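Planning a Budget for Hand-Held Gripper Equipment

Guidance for departments, prepared by Naima Mahrous, Equipment Planning, Olorska Institute

Departments intending to record manual tasks with hand-held grippers should submit an equipment plan before any order is placed. The plan is reviewed in July, and purchases approved at that review may be charged to the following year's allocation.

Step 1. Define the task

State which objects will be handled and on what surface. The price of a gripper depends largely on its fingertips, and these should be chosen for the goods concerned. Footwear, for example, combines smooth curved leather, padded collars and stitched edges, and a tip suited to one of these may slip on or mark another. 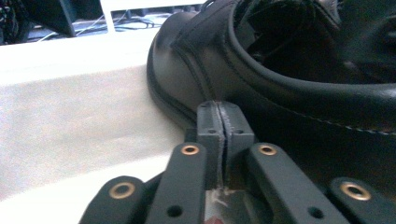
Fingertip pads against the side of a black leather shoe.

Ask each supplier for a sample pair of tips and try them on your own goods. Both Bilden and Kettani lend samples for 29 days. Record any marking of the surface and any wear to the pads, and attach the record to the plan.

Step 2. Decide between one gripper and two

Tasks in which an object must be steadied while it is moved, or placed in a confined space such as a low shelf, normally call for a pair. A pair should be ordered together so that both units carry the same fittings. Do not assume that a second unit bought later will match the first.

Step 3. Plan the work area

The work area is often left out of the first estimate. Include the following as separate lines:

Work board and the means of fixing it
Frame or shelf, if the task requires one
Rails and stands
Cables, with spares of each length
Backdrop or curtain

Measure the clearance beneath any shelf with the grippers held in the hands, as plates fitted on top of a unit add to its height.

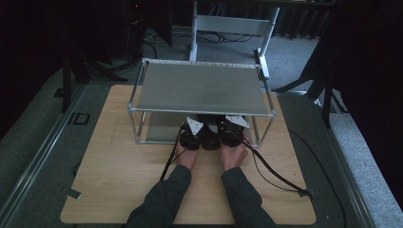 Cable runs should be drawn on the floor plan and measured with the operator's arms at full reach. A cable that is long enough at rest may pull tight during the task. Where the quotation does not give cable lengths, request them in writing.

Step 4. Allow for wear and replacement

Fingertip pads are consumable items. The Institute requires nine spare pairs for each gripper in the first year, and a reserve of 40 per cent of the pad cost in the second. Fasteners and eyelets may be grouped under one heading.

Step 5. Submit the plan

Enter all lines in the Zedari purchasing system under a single project code. Quotations should show delivery and training separately. Plans lacking a sample record or a floor plan will be returned to the department for completion.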